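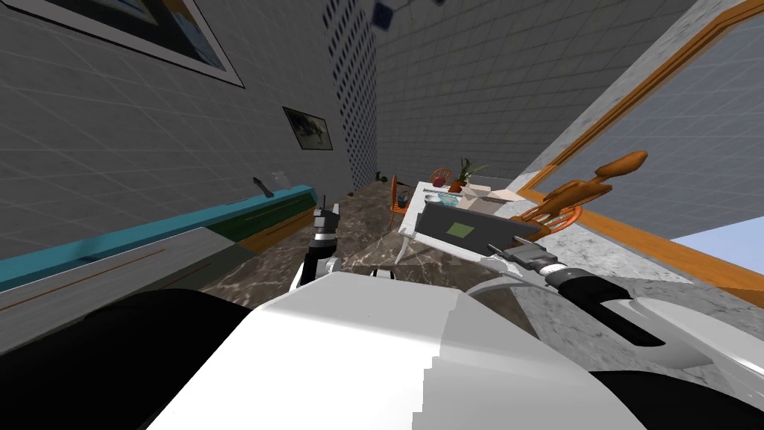
About Numov

Shared workshop, back half of the old Hubmann joinery, up the ramp past the tyre place. We build one robot. It's called Mamance and it has two arms, a torso, and a long list of things wrong with it. Everybody who pays dues gets a key to the side door and a say in what we break next.

Been meaning to redo this page for ages. The old one still said we made garden sensors. We don't make garden sensors. If you've got one of ours and it died, sorry, bring it in, there's a box of spares.

What we're building

A home robot you could put together in a shed. Two arms on a fixed torso, grippers on the ends, to start with. The job list is household stuff: pick a thing up off the floor, put it on the table, don't knock the plant over. Hang on to a flat box without folding it in half. That's the whole ambition for now and it's plenty.

No wheels yet. There's a wheeled base half welded under the bench by the roller door and it will stay half welded until the arms are sorted. Please stop asking about the base.

Parts list is kept on paper and also on the shared drive. The paper one is right.

Two builds, same robot

There's the metal one in the workshop, and there's the one in Edetti, which is our simulator. Same arms, same joint limits, same gripper fingers (near enough). We try everything in Edetti first. Cheaper to drop things there.

The rooms in Edetti are odd. We know. One has a marble floor, a long counter with a teal edge, orange chairs round a white table with fancy curved legs, and a jointed wooden mannequin over near the big orange frame. An apple, a blue bowl, a beige box, a plant in a pot. Somebody wanted clutter so we got clutter. Colours are loud on purpose, makes it easier to tell at a glance what the robot is looking at. The grey tablet-looking thing with the olive label is the flat item we've been chasing with the right gripper. Thin, wide, slippery in the physics. Horrible object. Great test.

The view is from the robot's own head, so you get a lot of shoulder. New members always think it's tipped over. Sometimes it has.

How we got here

Started in a carport. Three households, one decent drill press, a pile of servo motors off a school clearance. First arm could lift a mug, empty, if you held the base down with your foot. Second arm was better and heavier and went through a pergola post. After that we went looking for a place with a concrete floor.

Hubmann's had shut the joinery side and the landlord wanted the lights on. We got the back half, with the dust extraction still in, plus a spray booth we use for storing bikes. Rent was low then. It's less low now. Dues went up once, by vote, and the minutes are on the wall if you want to relive it.

Numov isn't short for anything. It was on the side of a crate and the crate was already in the room.

Mamance is the third design. The first two are on the top shelf with their names crossed out. Took 136 build nights to get Mamance to move both arms at once without tripping the breaker. Since then it has been software, mostly, and fingers. So many fingers. We've printed them, cut them from plate, cast them in rubber, and gone back to printing them. 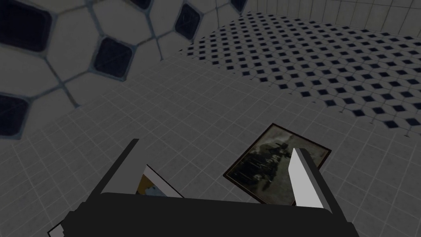
Words: Numov build crew | Last touched: June

Floor work

The floor is where we are at right now. Tabletop stuff was going okay so the group voted to move down to ground level and it's been humbling. Picture frames flat on tiles. Gripper wide open, coming down over a thin brown frame, and the question is whether you can get a finger under the edge or whether you squeeze the sides and hope.

Thin things lying flat are the worst. A cup has a middle. A frame on tiles is all edge, and if you come in too low the finger hits the floor and the whole arm goes stiff. Too high and you close on air. Window in between is small.

Things we've tried so far, with varying dignity:

Squeeze the long sides. Works on narrow frames only, gripper doesn't open enough for the rest.

Slide it to a wall and tip it up. Good when there's a wall. 

Hook one corner with the thin finger, drag, pinch. Current favourite. Ugly to watch.

Suction cup. Banned on the metal robot untill the pump noise is fixed. The neighbours behind us are patient people but there's a limit.

Tiles give the camera grief as well. Square ones, hexagons, little white ones with the black diamonds. Repeating patterns all the way to the wall, and the depth guess goes wobbly where one pattern meets the next. We put the fussy floors in because half of us have a bathroom that looks like that. A robot that only works on grey lino is no use at my place, as one member put it, and the motion passed.

Attempts in Edetti stand at 3,088 for the floor set. We log all of them, the bad ones too. Especially the bad ones. The log has a notes column and you're expected to use it. "Failed" is not a note. "Finger caught under lip, frame spun left" is a note.

When something goes well in the sim it gets a turn on the metal arms. Padded floor, frames from the op shop with the glass taken out, one person on the stop button and doing nothing else. Not on their phone. Not holding a cuppa.

Who's here

A mixed lot. Sparkies, a couple of nurses, uni students, people off the mine sites on their week home, retired machinists with opinions about taps and dies. More than 80 members on the books, though on a cold evening it's whoever has the heater key. You don't need to know robots. Most of us didn't. If you can solder, or sew a cable sleeve, or read a spreadsheet without sighing, there's work.

Kids are welcome with an adult. Under-sixteens stay outside the yellow line when the arms are powered. Everyone stays outside the yellow line when the arms are powered, come to think of it, so that one's easy.

No dogs in the workshop any more. There's shade and a water bowl out the side.

What it's like on a build night

Doors open 6.30 pm. Kettle on. Quick stand-up round the bench, who's touching what, what's broken since last time. Then it splits. Sim people go up to the mezzanine because that's where the computers are and it's quieter. Metal people stay down. Wiring people sort of float.

Arms powered from 7 till 9 and off after that, no exceptions, tired people and motors don't mix. Sweep up. Swarf goes in the metal bin and NOT the green bin, we've had the letter from council. Last out turns off the compressor and checks it again.

There's usually a sausage situation at the end of the month. Bring your own bread if you're fussy about bread.

Bits we share

Arm drawings, gripper drawings, the wiring loom diagram, the Edetti room files, all free to take. Ask at the bench or use the contact form. If you build one tell us, we'd love to see it! A fellow crew up the coast built just the left arm and bolted it to a workbench to hold parts for painting, and that's honestly a better use than ours.

The drawings are metric. Fasteners are metric except the shoulder plate, where there are four imperial bolts from the carport days. It's marked in red on the sheet. We'll fix it next time the shoulder's off.

We don't sell kits. We did price one up, and between freight and the bearings it came out silly. Might look at it again.

What we don't do

Repairs on your vacuum robot. (Okay, sometimes. Bring biscuits.)

Anything that flies.

Anything for security work. Been asked, said no, still no.

Demos at short notice. The metal robot takes a whole evening to move and a trailer we have to borrow.

Joining

Come to a build night first. No charge for the first one, closed shoes, tie long hair back. If you like it, fill in the form and do the safety induction, it takes an hour and there's a walk-round with the stop buttons. Dues are $29 a month, concession less, and if it's a stretch have a quiet word and we'll work something out. Tools are included. Consumables go in the honesty jar, filament by weight, the scale is next to the jar.

You'll need your own safety glasses eventually. The loaners are scratched to buggery.

Getting here

Hubmann joinery building, rear entrance. Don't come in the front, that's a cabinet maker now and they're sick of us. Up the ramp, side door with the blue handle. Parking along the fence, leave the gate clear for the tyre truck. Bus stops at the corner, then it's a short walk past the bowls club. Ramp is fine for wheelchairs and prams, mezzanine sadly isn't, so we'll bring a sim machine down to the bench if you let us know before you come.

Contact

Use the form. Somebody checks it on build nights. The phone number on the old flyer belongs to the fish and chip shop now, please don't ring it about robots.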